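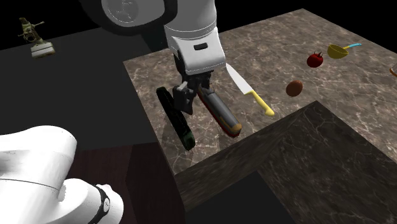 25 September 2024

Workshop notes, mentalism act, second half of the show.

Ran the book prediction four times this morning with the new envelope. The window lines up if the card goes in short side first. Long side first it catches on the fold and I have to push it with my thumb, which reads from the front row. Marked the inside corner in pencil so it can't be loaded wrong.

The old envelope from the August dates in Pernside is finished. The glue has gone shiny under side light. Kept it in the drawer for measurements only.

Clipboard: impression still too faint with the felt pen people like to grab. Ballpoint is fine. Took all the felt pens out of the case. Tried a softer backing sheet, which gave a better line but the page sits up at the bottom. Back to the original sheet for Femmont and look at it again after.

Thread reel is noisy. It was quiet when cold, then started ticking after ten minutes or so of use. Opened it, cleaned out lint, one drop of light oil. Better, but I would still only use it under music. The spare from Ibarra is the same model and has the same tick, so probably the spring housing and not wear.

Femmont room is 310 seats with a balcony. Last time we played something that size the balcony could not see the slate. Writing needs to be 2 inches high at least, thick chalk, one word only. If the volunteer gives a long name, ask for the first name and repeat it out loud before writing.

Timing for the opening without applause came in at more than 60 seconds over. The cut should come from the coin guess. The second guess adds nothing and the audience is already ahead of it. Left the first and third in.

Hypnosis section: keep the hand test, drop the falling test. Flasside has a hard stage floor and no mats, and I don't want two people standing by as catchers for a bit that gets a small reaction. Chair version instead. Wording on the card needs redoing, the current text still says "stand".

Ordered 2000 blank cards, ivory, same weight as before. The white ones glare.

To do: rewrite the hypnosis card, cut new lining for the case lid, check the slate from the back of the balcony before doors open. Batteries for the small lamp. Reel again tomorrow with the housing off.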